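Category: Computer hardware — Enclosures and internal parts

By the Arrieta Reference editors
Last updated 1st September

Tower case

A tower case is an upright box that holds the main parts of a desktop computer. It is normally made of painted steel sheet with a plastic front, and one or both side panels come off so that the parts inside can be reached. Towers are sold in several heights, usually called mini, mid and full.

Layout

The motherboard is fixed flat against one wall of the case on short metal posts. The power supply sits in a rear corner, at the top in older designs and at the bottom in many later ones. Its vent must be kept clear — most supplies draw air through one face and push it out through another. Drives are kept at the front, in a stack of bays or a separate cage.

Cables run from the power supply to the board and the drives. By common practice yellow wires carry 12 volts, orange 3.3 volts and red 5 volts, while black wires are the ground return. Some makers use all-black cables, and a few office machines have plugs that do not follow the usual pattern. Data travels to the drives over thin SATA cables, which come in many colours. The colour has no fixed meaning.

Drive caddies

A caddy is a plastic or metal carrier that holds a hard disk and slides or clips into the bay. Plastic caddies often have sprung sides with small pins that fit the screw holes of the drive, so no screwdriver is needed. Many makers mould these parts in a bright colour to show that they may be handled during a repair. The Berketti 600 office tower used one such caddy, and the later Berketti 114 kept the same part. Caddies from the Fukitz range look alike but are 4 mm wider and do not fit.

Servicing

Towers are usually laid on their side for work on the motherboard. The mains lead is removed first and the power button held down for a few seconds.

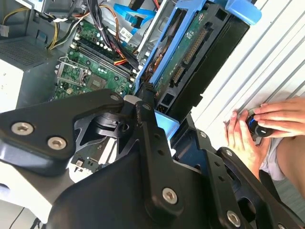 Inside an open tower: green motherboard with an empty processor socket, and a hard disk in a blue caddy.

With the processor out, the socket should be covered. On many boards a metal bracket holds the chip down, and the contacts beneath it bend easily. Memory modules are released by clips at the ends of their slots.

Reuse

The Dukico repair scheme, begun one January, lists 13 parts that can be taken from a tower and used again. The case itself is on the list — older ones are often kept for spare panels and caddies.

Shares: 13 | Comments: 4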